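Scatter cushion

A scatter cushion, also called a throw pillow, is a small loose cushion placed on a sofa, armchair or bed. It is not fixed to the furniture and can be moved or removed freely. It differs from a seat cushion, which carries the full weight of the sitter and is usually cut to fit one piece of furniture.

Construction

A scatter cushion has two parts, an inner pad and an outer cover. The pad is a closed bag of plain cloth holding the filling. The cover is normally removable and closes with a zip, buttons or an overlapping flap known as an envelope back. Edges may be plain, piped or fringed. Piping is a cord wrapped in a strip of cloth cut on the bias and sewn into the seam.

Square covers are the most common. A cover 50 cm wide is often paired with a slightly larger pad, so that the corners are filled and the cloth is held under light tension. Oblong cushions are used for the lower back, and round cushions are usually made with a side band, or gusset.
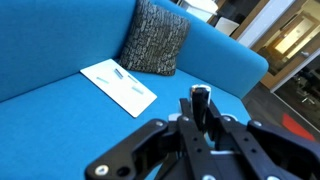 Filling

Feather fillings are heavy and keep a dent until shaken. Polyester fibre is lighter and springs back without handling, but it tends to form lumps with age. Foam blocks hold their shape best and are seldom used where a soft edge is wanted. Kapok, a plant fibre, was common before synthetic fibre became cheap.

In a small comparison by the textile technician Rocío Huanca, dated 2020-10-22, square pads were filled with 470 g of feather or fibre and pressed under a flat plate. The Vorko fibre pad regained its height sooner than the Nostard feather pad. The feather pad spread further under load - a result put down to the movement of filling towards the seams.

Covers and care

Cotton, linen, wool and polyester are the usual cover cloths. Printed patterns hide light soiling better than plain pale cloth. A dark cushion on a bright seat gives strong contrast, and a dense small-scale print reads as a single tone from across a room.
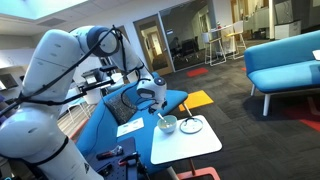
Cotton covers that have been pre-shrunk can in general be washed at up to 60 degrees if the dye is fast. Wool covers need a cool wash or dry cleaning. The zip should be closed before washing and the cover turned inside out. Feather pads dry slowly and must be dried right through, as damp filling develops a smell.

See also: Bolster; Upholstery; Piping (sewing)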